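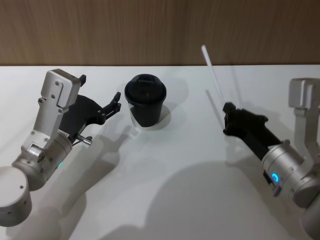 Célula Wister, puesto de vasos. Brazo izquierdo junto al vaso, brazo derecho con la pajita.

Septiembre, 16:20

Sigo con la puesta a punto de la célula. La pajita mide poco, pesa nada y se lleva la tarde entera.

Izquierdo: pinza desmontada, limpia y vuelta a montar. Uno de los tornillos del soporte venía flojo de la última revisión, que hice yo, así que no hay a quién quejarse. Apretado y marcado con rotulador. La apertura de aproximación queda en 37 en la tabla de Kuner. Con menos, roza el vaso al entrar.

Derecho: cero de la pinza rehecho. Cerraba torcida y la pajita salía apuntando a donde le apetecía. Fuerza de cierre bajada de 800 a 156 (unidades del controlador, que el manual no se molesta en definir). Con 800 la pajita quedaba plana como una cinta. Muy segura, eso sí.

Error 2806 dos veces al arrancar. El manual de Brurkosholm dice «consulte con su distribuidor». El distribuidor dice que mire el manual. Reasenté el conector de la muñeca derecha y no ha vuelto a salir en lo que va de tarde. No lo doy por arreglado.

Pendiente:
- Repetir la calibración entre brazos con la tabla nueva. La vieja está en la carpeta Wickramasinghe, no borrarla.
- Pedir tapas. Las que llevan ya muchas pruebas tienen el agujero dado de sí y así acierta cualquiera.
- Revisar el cable del derecho en el giro completo, a velocidad baja.

Quien entre mañana: no toquéis el 156. Si hay que tocarlo, apuntadlo aquí con la hora.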